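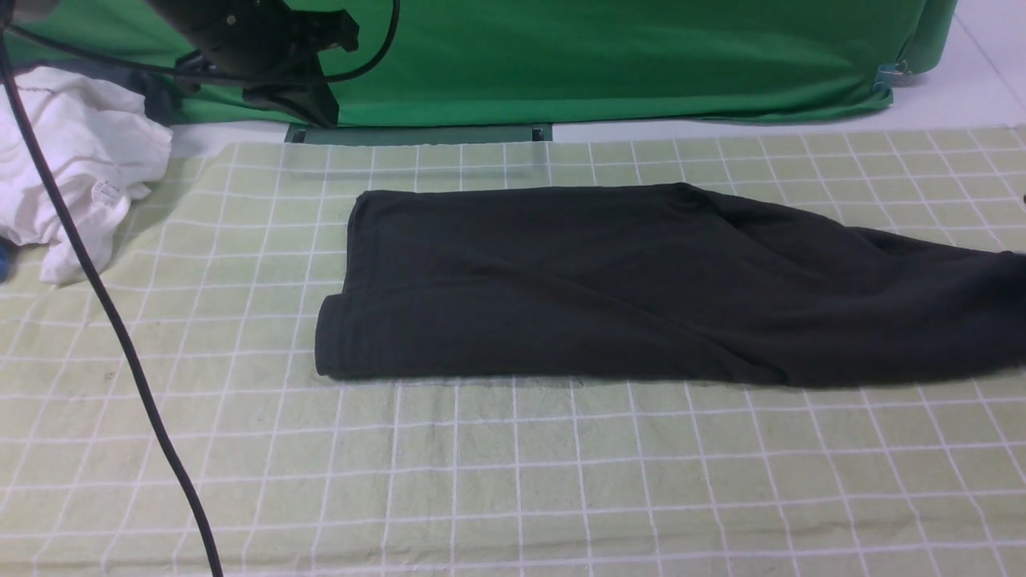 Ticket 304: Long-sleeve tees fold too wide and one side is thicker

Opened: 04/06/2024
Opened by: Liette Lapointe
Assigned to: Brayden Bélanger
Area: Fraser folding table
Item: Snow Mountain long-sleeve, dark gray, all sizes
Priority: Normal
Status: Closed

Summary

The folded long-sleeve tees don't fit the Fekusis clear bags without being pushed in, and when they are pushed in they wrinkle across the chest. Stacks of them also lean. The short-sleeve tees folded on the same table are fine. We have 2,000 of the long-sleeves to fold and bag before the Rirkura order goes out in August, so I would like to get the fold right before we do many more.

What should happen

Finished fold is nine inches wide and goes into the bag with a little room on both sides. Print faces out so the packer can see which shirt it is. A stack of 15 stands up on the shelf without a hand on it.

What happens now

Width at the collar end is closer to ten and a half inches. Width at the hem end is correct on some shirts and not on others. One long side of the fold is much thicker than the other. A stack starts to lean at the seventh or eighth shirt and always leans toward the thin side. The print is on the inside, so packers have been opening the fold to check the design, and then it has to be folded again.

Steps to reproduce

1. Lay the shirt on the mat face up, sideways, collar to the right.
2. Smooth it from the middle out to the sides.
3. Bring the far sleeve in so it lies along the top of the body.
4. Bring the near sleeve in the same way.
5. Fold the body in half the long way.
6. Fold hem to collar.
7. Try to put it in the bag.

I get the same result every time on the larges and extra larges. On the smalls it fits, but it is still thick on one side.

Already tried

Pressing the fold flat by hand. It comes back up within a minute or so.

Folding hem to collar first and then the long way. Worse. The sleeves slide out of the open end.

Using the next bag size up. It works, but the shirt moves around inside and we would run out of that size. They are meant for the hoodies.
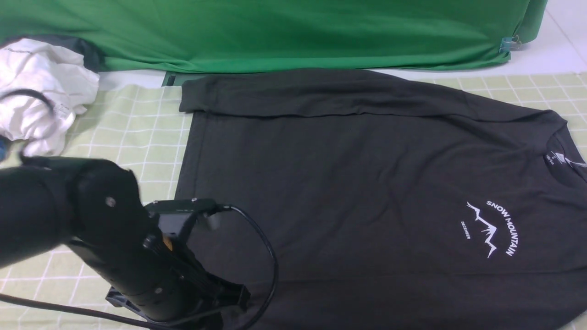
Brayden Bélanger: Is the sleeve the only thing you are moving in step 3, or does the side of the shirt come in with it? If it's the sleeve alone, the body is still at full width when you get to step 5, and half of a large is already wider than your bag. Please also tell me where the cuff ends up. Past the hem, even with it, or short of it?

Liette Lapointe: Sleeve alone. I learned it that way on the short-sleeves and never changed it. The cuff depends on the size. On the smalls it is short of the hem. On the extra larges it reaches the hem or goes a little past it, and I tuck it back under.

Brayden Bélanger: Okay, I think there are two problems here. The width is one and the thick side is the other. Let's do the width first and leave the rest of your steps the same so we know what changed.

Test 1: Bring the side in with the sleeve

Change: In step 3, take hold of the shirt at the shoulder and at the hem and fold the side of the body in toward the middle. The sleeve goes over with it. Then turn the sleeve back so it points down toward the hem. Do the same with the near side. Skip step 5, as the shirt is already narrow enough.

Result (Liette): Width is good at the collar end. It measured nine inches on a large and a hair over that on an extra large. At the hem end it is too wide on most of them. The side fold is running out at an angle, narrow at the neck and wide at the bottom. Both sides are closer to the same thickness. The print is still hidden.

Brayden Bélanger: Good, that is most of it. The angle is from only lining up the shoulder. Pick a white line on the mat and put the folded side on it for its whole length before you do anything to the sleeve. If the shirt went down crooked, that will show up here too, so use the lines when you first lay it out. Hem straight along one, middle of the collar centered on another.

Test 2: Line the shirt up with the grid

Change: Hem set along a grid line. Sides folded in to a grid line, same number of squares left showing on each side.

Result (Liette): Hem end and collar end now match. A few of the hems aren't quite straight as sewn, so I go by the side seams on those and ignore the hem. It fits the bag on small through large. Extra large goes in but it is snug.

Note for anyone doing this: the mat shifts if you lean on it. I lost a while on this before I noticed that the lines had moved and I was folding straight to a crooked mat. Push it back to the table edge at the start of each shift.

Test 3: Face down

Change: Lay the shirt face down before folding. All other steps as in Test 2.

Result (Liette): Print now ends up on the outside, as it should. New problem. With the hem folded straight up to the collar, the fold lands under the chest on some sizes and the bottom of the mountain drawing goes over the edge. On the shelf the word DECEMBER is the first thing to disappear, and the packers go by that.

Brayden Bélanger: So the fold is too close to the print. Fold the bottom third up first, then fold again so the hem end tucks in behind the collar. You will have a shorter packet and the whole print should sit on the front of it. What is the length of the bag?

Liette Lapointe: Thirteen inches, plus the flap.

Brayden Bélanger: Plenty. Go with thirds.
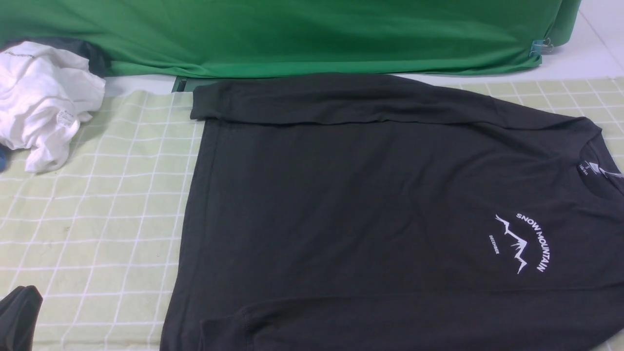
I went back and compared the old fold with the new one on two larges, side by side, to see where the bulk was coming from. In the old fold the sleeve lies flat along the edge, and when the body is folded in half, both sleeves end up stacked on the same side. You are looking at four layers of sleeve on top of two layers of body, next to a side that has only body. No pressing was going to fix that. In the new fold each sleeve stays on its own half and the layers come out nearly even.

The shoulder seam is still a bit of a lump. I don't think there is anything to do about it.

Liette Lapointe

Test 4: Thirds, face down

Change: As Test 3, but bottom third up, then the rest up to just below the collar.

Result (Liette): Print is fully on the front on all sizes. Fits the bag on small through large with room. On extra large the packet is thick and the bag flap only just closes. It holds.

I stacked 15 mediums and left them over lunch. They were still standing when I came back. The same with larges leaned slightly after the twelfth, but did not fall.

Test 5: Cuffs on the extra larges

Change: On extra large only, turn the cuff back up the sleeve so it stops short of the first fold line.

Result (Liette): Much better. The flap closes flat. What was making it thick was the cuff getting caught in the fold at the bottom. It adds a few seconds per shirt. I tried it on the larges too and it made no difference, so I would leave it out for those.

Brayden Bélanger: Agreed. Please run one full carton this way and write down anything that comes back from packing. If it is clean I will put the new steps up at both tables.

Carton check

Carton of 40, mixed sizes, folded and bagged by Liette. Juster label on each bag, lower left.

Came back from packing: two.

First one was a medium folded face up. My mistake, I was talking. Refolded.

Second one had a crease running across the body that showed through the bag. It was there before folding, from how the shirts were packed when we got them. Hand smoothing took out the small wrinkles but not that one. I ran the steamer over it and let it cool before folding. It came out fine. If you fold it warm the new fold sets hard and leaves a line of its own.

Final steps

1. Check that the mat is square to the table.
2. Lay the shirt face down with the hem on a grid line. Smooth from the middle out.
3. Fold one side in to the grid line, shoulder and hem together. Keep the edge on the line all the way down.
4. Turn the sleeve down toward the hem so it lies inside the folded side. Extra large: turn the cuff back up.
5. Repeat for the other side.
6. Fold the bottom third up.
7. Fold up once more, to just below the collar.
8. Turn it over. The whole print should be showing. If any of it goes over an edge, open steps 6 and 7 and do them again. The sides can stay as they are.
9. Bag it collar end first, with the flap at the bottom.

The fold is for the long-sleeves only. Keep folding the short-sleeves the old way, they fit and the shelf tags are set up for it.

Open items

Bags: we have enough for this order. Brayden to ask Fekusis for a price on a bag one inch wider for the extra larges, in case we get the same shirt again next winter.

Already bagged: the first shelf of larges was done with the old fold. They are wrinkled across the chest. Liette to open and refold those after the current cartons are finished. Leave the labels on the bags and reuse them if the seal is still good.

Size check: the neck label on these is printed inside the collar, so there is no tag to pull out. Read the size before you turn the shirt face down and call it out if someone else is bagging. We mixed up a few mediums and larges on the first day of the new fold.

Brayden Bélanger: Steps are posted at both tables. Old sheet taken down. Closing this one. Open a new ticket for the hoodies if they give you the same trouble.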